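# Pay for the Boring Examples

April 20, 2021

At Stulwood we have spent most of this spring recording people's hands. The recordings go into a system that is supposed to learn small tabletop jobs by watching them done. We have 3,460 clips so far. I think we have been collecting them badly, and I think most groups doing this kind of work make the same mistake.

The mistake is in what we throw away. A clip gets kept if the person does the job cleanly from start to finish. If they stop, shift their grip, smooth the paper a second time or just rest for a moment, the reviewer marks it as poor and it goes in the reject folder. We set that rule in the first week and wrote it into the instructions. After that it got hard to question, even when people on the team didn't like what it was doing.

Donnelly, the firm that does our labeling, charges by accepted clip. That makes the problem worse. A reviewer who lets a slow clip through expects an argument about it later, so the slow ones go out. The people being recorded find this out fast. By their second session they move like someone in a training video, with no pauses and every reach in a straight line. It looks good on a screen. I have never seen anyone work that way at a real table.

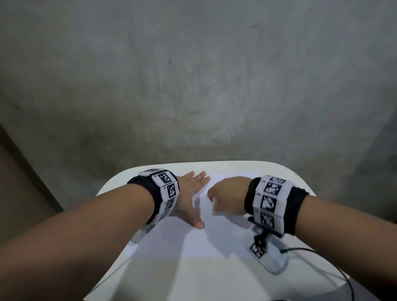

My own view is that the pauses are worth as much as the motion. A person working with paper spends a lot of time holding it, and holding is part of the job. A left hand laid flat on a sheet with the fingers spread, and a right hand closed in a loose fist beside it, would go straight to the reject folder under our rule. Yet those are positions the system will need to know if it is ever going to tell a hand at rest from a hand about to move. The markers around both wrists give us something to track in a still moment as well as a busy one, so the equipment is no excuse. Neither are the crumbs on the paper. Real tables have crumbs.

We had a chance to check some of this in April. The Sorkden group, who share our storage, asked for everything we had rejected on one paper-handling task. There were 286 clips. They trained one version with those put back in and one without, and tried both on the same set of sheets. The version with the rejects stopped and waited more often when a sheet was out of place. The other one kept going and creased it. I don't want to make too much of one small test on one task, but it was enough to change my mind about the folder.

The usual reply is that more variety means more noise, and that a learner fed on hesitation will hesitate. There is something to that. I would not keep a clip where the tracking drops out, or where someone is plainly looking at their phone. But a bad recording and an ordinary one are different things, and our rule treats them the same.

The other reply is cost. Our contract on the Nindness project asks for 3,000 accepted clips, and nothing in it says what they should contain. So the cheapest route is to record the same smooth motion over and over. We had 17 people in for the first round and asked all of them for the same thing. I would rather have given each of them a stack of paper, a plain goal and no instructions about speed.

What I would change is simple enough. Pay for recorded time – all of it – and let the labels say what happened. Add a label for resting and one for correcting. Keep the reject folder for clips that are broken. The next round of recording starts after the labels are updated, and I have asked for the word "clean" to be taken out of the instructions before then.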